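Moving the old tower out from under the desk

The computer under my desk has been there since I moved into the back room, and in September I finally pulled it out to clean it and sort out the cables behind it.
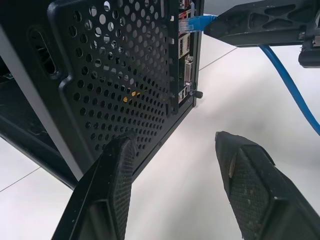

I had been putting this off because everything plugs in at the back and the back faced the wall. To change one cable I had to lie on the floor with a torch in my teeth and work by feel. I once spent most of an evening thinking the router had died when the network plug was only halfway in.

The machine is a black tower that I bought second-hand from Buschmann, the repair shop next to the chemist, for 158 euros. It was already old then. It has a metal side panel with rows of round holes, so the air gets in, and of course the dust gets in as well. I use it for letters, the household accounts, scanning my mother's photographs and listening to the radio in the evening. I don't play games and I don't need anything faster.

First I shut it down properly and switched it off at the wall. Then I wrote labels. I used masking tape and a biro, one flag of tape around each cable near the plug, with a plain word on it: screen, keyboard, printer, network. Last time I did this I thought I would remember, and I didn't. The network cable is blue, so it hardly needed a label, but I gave it one anyway.

The screen is connected by one of the older plugs with a blue surround. These have a screw on either side, and people tend to do them up far too tight. Mine needed a small screwdriver to get started. When I put it back I only turned the screws with my fingers. It has not come loose.

The network plug has the little plastic tab that you squeeze. If the tab snaps off, the plug still goes in but it won't stay in, and you get the sort of evening I described above. The tab on mine is fine. I bought a spare cable years ago and have never opened it. It is in the drawer with the batteries.

The side panel is held with thumbscrews at the back edge, so no tools are needed. I put them in an egg cup. Then the panel slides back a little and lifts away. I took the whole thing out to the balcony for the next part, and I was glad I did. I used a soft paintbrush, 9 euros from the art shop and kept only for this, and the hoover hose held a good way back to catch what came off. I didn't let the hoover touch anything inside. I held the fan blades still with a finger while I brushed them. The worst of the dust was in the holes of the panel, so I washed that in the bath with washing-up liquid and left it standing on a towel overnight.

While the tower was out I did the floor where it had stood. I found a pencil, two paper clips, the back of an earring and a bill from Flirnik for the washing machine hose, which I had told them I never received. I have now paid it.

Then the cables. I had been using a single long extension lead with another one plugged into the end of it, which my brother-in-law had complained about more than once. I replaced both with a single Kurkum block with switches, and screwed it to the underside of the desk. The spare length of each cable is now gathered up with a strip of hook-and-loop tape. I bought a roll of that years ago for the tomatoes and there is plenty left. I left enough slack that I can turn the tower round without unplugging anything.

I also changed where it stands. It used to sit straight on the floor. Now it is on a low shelf on castors that I made from an offcut, 9 centimetres off the ground, and I can roll it out when I want to get at the back. The printer still has its own place on the Jondov cabinet by the window.

It all took from ten in the morning until four, not counting the panel drying, with a break for lunch. The machine started first time. It sounds quieter to me, though I may be imagining that. The radio works, the scanner works, and the printer wanted its driver again, which took longer than the cleaning had.

I still have 800 photographs to scan, so next week I'll get back to those. My mother wrote the names on the back of most of them, in pencil, and I want to scan the backs too.

Filed under: Home, Odd jobs

3 comments

Ingeborg Janssen
The egg cup is a good idea. I lost one of those screws down the floorboards and my side panel has been held on with parcel tape ever since. Do you know if they are all the same size?

Rainer Oltmanns
Ingeborg, they mostly come in two threads, one a bit coarser. Take one of the others to the shop and match it. I'd also say take a photo of the back before unplugging anything. I do both, photo and labels.

Ingeborg Janssen
Thank you Rainer, I will take one along.

Contact | © All text and pictures by the author | Back to top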